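## 3. Setting up your rented day boat before you leave the pontoon

I'm Abelardo Retamal and I look after the small hire boats at Clollero. I wrote this section after my January refit, so it matches the boats as they are now. Have a read with a cup of tea before you come down, and bring it along (the paper copy on board tends to get soggy!).

1. Step aboard in the middle of the boat, one person at a time, and sit down before the next person follows.
2. Put on your lifejackets and do up the crotch straps. Yes, all of you, even the strong swimmers.
3. Stow your bags in the stern locker. It takes 40 litres, so leave the big cool box in the car.
4. Turn the battery switch to ON. You'll hear a small click.

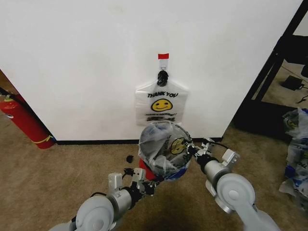
**How much fuel do we get?**
The tank is full when you collect the boat, and a gentle day to Sernano and back uses well under half of it.

### Starting the engine

1. Clip the red kill cord round your leg, above the knee.
2. Check that the lever is in neutral.
3. Squeeze the fuel bulb until it feels firm, then turn the key.
4. Look for a steady jet of water at the back of the engine. If you can't see one, switch off and ring me.

**Caution:** never go above 3000 revs inside the harbour. The moorings at Lockwood are very close together and your wash will rock every boat on them — I do get phone calls.
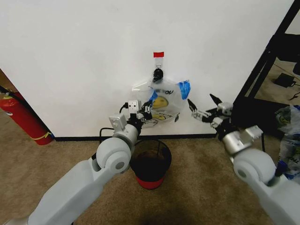
*Bag with smiley face, hung on the wall.*

### Using the anchor

Boat number 63 has a folding anchor and the rest have the flat sort, but you use them the same way.

1. Tie the free end of the rope to the bow cleat first. Please, please do this first.
2. Point the bow into the wind and let the boat stop.
3. Lower the anchor by hand, without throwing it, and let the rope run out as you drift back.
4. Line up two things on the shore and watch them for a few minutes. If they slide apart, lift the anchor and try again.

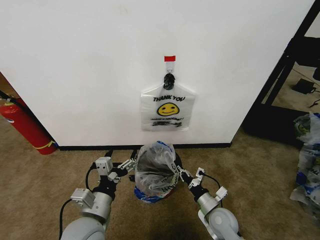
Once you're holding nicely you can get the rods out, and my favourite spot for that is the shallow bay past Brandlow, where it's 8 metres deep at most and sheltered from the west. Keep your lines on the side away from the engine, and wind everything in before you start up again.

**Note:** the channel radio stays on while you're anchored. Turn it down if it spoils the peace, but leave it on.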